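Paid participants wanted: household chore evaluation, Civivport test kitchen

Stelelis is recruiting adults for a study on whether current robot arms can take over small household jobs. The study starts in September and is run by Shafiq Paul from the Drosura manipulation group.

Present results are mixed. In our last internal round the arm completed 73 percent of single-object pick-ups. Performance dropped when soft and hard objects shared a surface, and bunched items such as keys caused the most failed grasps. We need human judgment on what counts as an acceptable result in an ordinary home.

What you will do

Attend 2 sessions of 3 hours each. In the first you clear and sort mixed objects by hand while we record the order in which you pick them up. In the second you watch the arm attempt the same work and score each attempt on a 7-point scale. You will also mark any attempt you would have stopped. Short written comments are required.

Who can apply

Applicants must be 18 or older, able to stand at a counter for extended periods, and do most of the tidying in their own household. No technical background is needed. Current employees of Stelelis or Uddin are not eligible.

Payment and conditions

Payment is made per completed session. Travel within Civivport is reimbursed on presentation of a ticket. Sessions begin at 9:30 a.m. and a break is included. Hand movements are filmed; faces are not.

To apply, send your name, a daytime phone number and a list of the chores you do in a normal week to the Drosura study desk, Stelelis, Civivport.

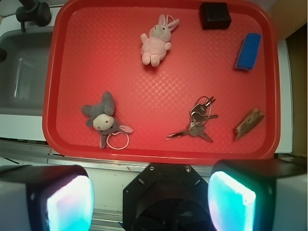
Mixed-object tray beside the sink, with plush toys, keys and a sponge.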